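3.2 The table and the things on it

We were keen from the start to study an ordinary table, the sort people eat at and then half clear. Ours in the Stullthorpe room is a low wooden one with a warm brown top, and the grain is a real pleasure to work with, as it gives a natural guide to how an object is lying. Dishes go near a corner and everything else is left to fall where it likes.
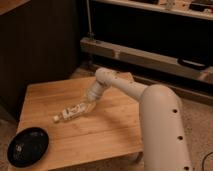
Clearing a table sounds dull until you watch it closely! In the Zikden notes, which hold 3050 entries, dark tableware and clear plastic come up again and again as the things people reach for last. We kept 3000 of those entries and dropped the rest as repeats.

A bottle on its side is our favourite case. It has a cap end and a base end, a label round the middle, and very little else for the eye to catch.

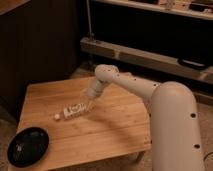

Figure 4. Clear plastic bottle lying on its side, white cap towards the lower left.

Small pale items are just as interesting (and much easier to overlook). Against honey-coloured planks they show up well, yet in the Nameck survey they were often left behind when the larger things had gone.
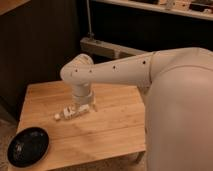
Figure 5. A small pale object resting on the planks, close to the gripper.

Two habits stood out in the Sang diaries, which were kept through December: people cleared from the middle outwards, and they left dishes until the end.
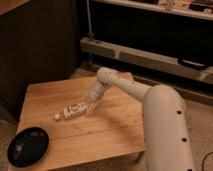 We take up both habits in Section 4, where the order of clearing is set against the size of each item.

2 shares
2 comments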